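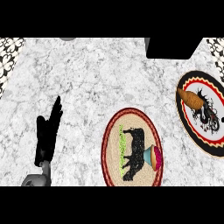
Mitine Technical Reports > Manipulation Software > Section 3

April 18, 2019
Csaba Rácz

3. Target Selection on Patterned Surfaces

The planner receives a list of object candidates from the perception module and selects one as the next grasp target. In earlier releases of Gistus, candidates were scored by color contrast against the support surface. This worked well on plain tables but gave poor results when the surface carried printed figures. A printed animal has a sharp outline and strong contrast, and the detector often scored it above a real item.

We therefore added a height check between detection and planning. Each candidate region is compared with the local plane fit, and regions with no measurable height are passed to the planner as texture. They remain in the map — the planner may still use them as landmarks — but they cannot be chosen as targets.

Figure 3 shows a rendered workspace from the Medrano set, with two decorated placemats on a marble counter and one item lying on each. The gripper is clear of both targets and holds nothing.

The set contains 1,299 rendered layouts. Of these, 905 include at least one printed figure large enough to be proposed as a candidate. The remaining layouts were kept as a control group and were run with the same Inico controller settings. Joint limits and approach speed were left unchanged between the two groups.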